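Two-arm tabletop cell (upkeep)

A two-arm tabletop cell is a pair of light robot arms sharing one table, set up to handle household things like plates, mugs and drawers. I keep the one at Hellstead running with Radka Petek, and most of what I know about looking after these comes from that table, so take this entry as one person's habits!

Setup starts with the arms parked and the mat flat. We put the drawer cabinet on the right arm's side and the plate rack on the left arm's side, with the mug tree between them, then jog each gripper slowly over its own station before any program runs.
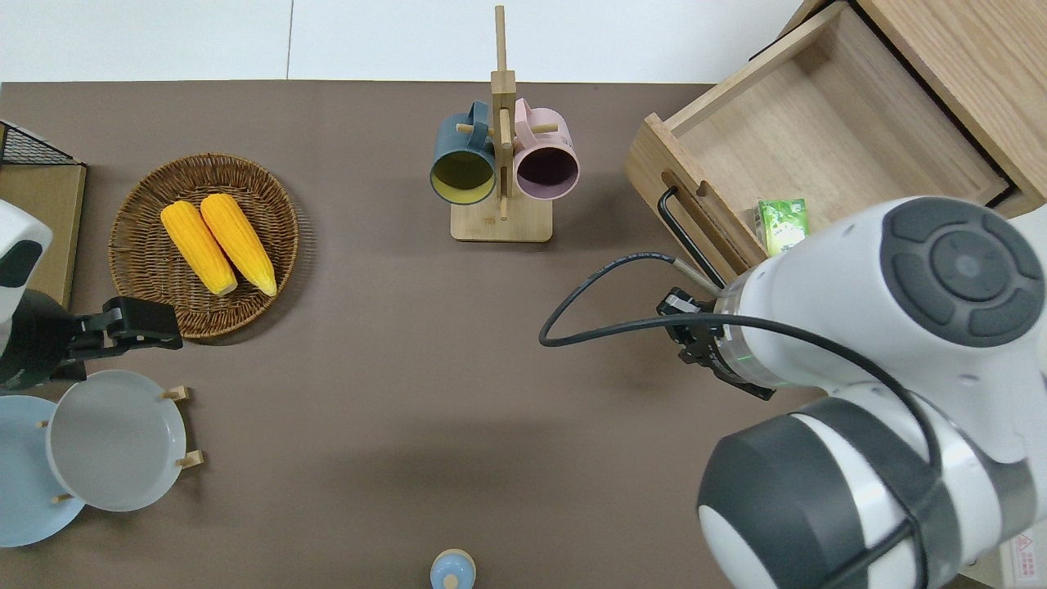
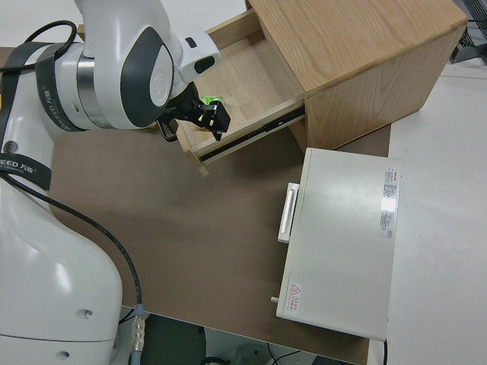
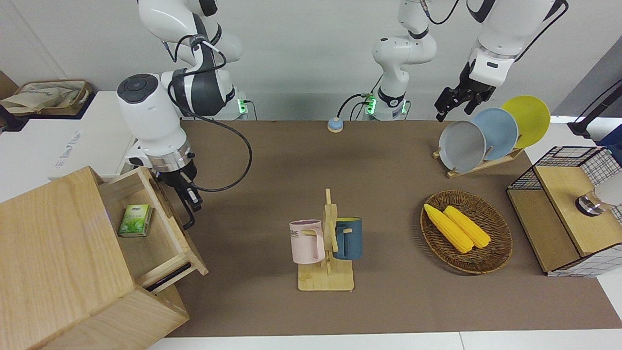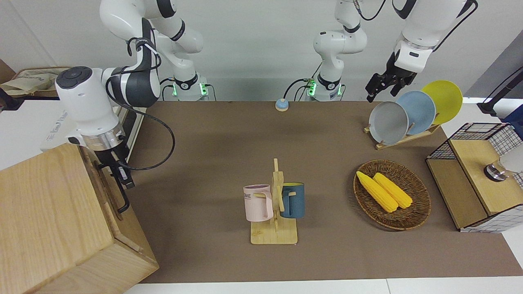 Right arm at work, from four viewpoints.

Cables are where I spend my time. The loop at the wrist has to be long enough for the last joint to turn all the way, but a lazy loop will snag on a drawer front or a mug peg (ask me how I know). I turn the wrist to both ends of its travel by hand, watch the cable the whole way, and only then tighten the straps.

Fingers come next — wipe them, check the screws, close them on a strip of paper and tug. If the paper slides out on one side, the fingers aren't meeting square. Ours got their first new pair at 2,099 cycles, which Radka thought was early and I thought was late.

The drawer needs care too. Grit in the slide makes it pull crooked, and the arm gets blamed for it. Edvin Midtbø at Privlow re-teaches his drawer point every August whether it needs it or not. I do mine after anything gets bumped, and write the new position on the sheet by the door.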